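Desk organizer

From the open reference on household and office goods

A desk organizer (also desk tidy or desktop caddy) is a small container, usually divided, that keeps writing tools and other light items together on a work surface. Most are made of molded plastic, though wood, sheet metal, wire mesh, cardboard and felt are also common. The term covers pen cups, trays, stacked drawers and combined units with compartments of several sizes. Letter racks and file boxes are normally treated as separate classes of goods.

Forms

Organizers are grouped by the direction in which items are stored. Upright types hold pens, rulers and scissors on end in deep wells. Flat types are shallow trays meant for clips, erasers, stamps and similar small stock, and are often sized to fit inside a drawer. Combination types place one or two deep wells at the rear and lower compartments in front, so that the contents of the front row can be reached over a low wall.

Modular types consist of separate bins that clip or slide together. The Fastura range used a dovetail rail along two sides of each bin, while Lirnent bins were joined by a loose clip pushed down over two adjacent walls. The two systems are not interchangeable. Loose clips allow bins of unequal height to be joined but are easily lost, and later Lirnent sets were packed with spares.

Materials and construction

Polystyrene and polypropylene are the usual plastics. Polystyrene gives a stiff wall and a glossy surface, but it tends to crack at the corners when dropped. Polypropylene is tougher and slightly flexible, and accepts adhesive labels poorly. ABS is found in more expensive units, mainly those with drawers, where closer tolerances are needed.

Walls are given a slight draft, or taper, so that the part will release from the mold. For this reason the floor of a compartment is a little smaller than its opening. Feet may be molded in, or supplied as adhesive pads of rubber or foam.

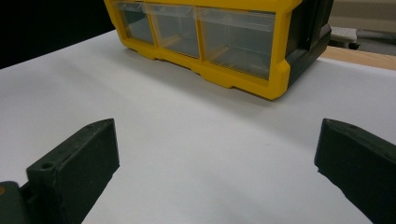
Plastic storage organizer in yellow and dark green on a white tabletop.

Two-color units are produced either by molding the parts separately and assembling them, or by overmolding one color onto the other. Separate molding is cheaper and allows the same body to be sold with different inserts. Color may also be used as a code: in shared offices and classrooms, each table or group is sometimes assigned its own.

Dimensions

There is no general standard. A pen well is commonly 100 mm deep, enough to keep a full-length pencil from tipping while leaving its upper part exposed. Combination units are often close to 200 mm wide. Drawer trays vary more, as they follow the inside width of the drawer; the long Ankrah tray measured 425 mm and was cut down with a fine saw for narrower desks, a method described in the maker's own leaflet.

Stability depends on the base area and on how the load is placed. A tall unit filled only at the back will tip if the heavier items, typically scissors and staplers, stand in the rear wells. Weighted bases were offered on some Troltia models, in which a steel plate weighing roughly 200 g was held under a snap-in cover.

Placement and use

An organizer is generally set at the back of the work surface or on the side of the writing hand, leaving the area in front of the user clear. In an account of clerical workrooms, Panagiotis Psarras distinguished between "reach" items, used several times an hour, and "store" items, used less than once a day, and recommended that only the first group be kept on the desktop. Under this scheme spare leads, refills and boxed staples go in a drawer.

Compartments without a fixed purpose tend to collect mixed contents. Labels on the outer wall reduce this in shared rooms.

Care

Plastic organizers are emptied and washed in warm water with a mild detergent. Ink marks on polypropylene can usually be removed with rubbing alcohol. Acetone should not be used on polystyrene or ABS, as it dissolves the surface. Dust and pencil shavings gather in the inside corners, which can be cleared with a dry brush.

See also: Drawer divider; Letter tray; Pencil case; Storage bin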